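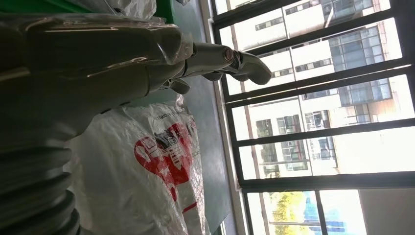 Slide 1. The hand above a plastic bag at the window bench, Celtlow student robotics project.

Speaker notes: Student Project Session
Presenter: Kamarul Lubis, project supervisor
Technical questions: Ehab El Khatib

Opening (leave slide 1 up)

Good morning, and thank you to the school for the invitation. I will speak for the Celtlow student project, now in its second term. My subject is the part of the work that took the most time and appears least in our reports: teaching a robot hand to pick up soft things.

Point to the fingers. They are partly open and hold nothing. Most of our discussions in class begin from this position. The students must decide where each finger should go before any command is sent.

Point to the bag. A box keeps its shape when it is touched. A thin bag does not, and its folds catch the light from the window. The students chose bags as their main subject in January, against my advice, and I have since come to agree with them.

Slide 2. How the class is organized

Students work in pairs. One student operates the arm and the other keeps the written log. They change places at the midpoint of each session. Every attempt is entered in the log, including those stopped early.

The log for this term holds 612 attempts. Of these, 114 were marked as clean lifts, meaning that the bag left the surface and stayed in the fingers until the operator released it. Please give both figures together. Last year a visitor quoted only the second one, and we received some puzzling letters.

Slide 3. What the students changed

First change: the approach angle. The early attempts came straight down and pushed the bag flat. The pair led by the Risberg group proposed a low approach from the side, closing on a raised fold.

Second change: the closing speed. Slower was better up to a point, and the table on the slide shows where the benefit ended.

Pause here for questions. If asked about the plastic film on the arm, refer to the equipment sheet in the handout.

Slide 4. The Palaniappan exercise

Each pair writes a plan for an object it has not handled before, then exchanges plans with another pair and carries out the one received. Vague instructions are found quickly this way. Read the sample plan aloud if time allows — it takes up to 2 minutes.

Slide 5. Next term

The class will present at the Pultport student meeting. Entry forms are with Ehab El Khatib. Families may attend the afternoon part.

Close by thanking the host and inviting the students to stand. Leave the contact slide on during questions.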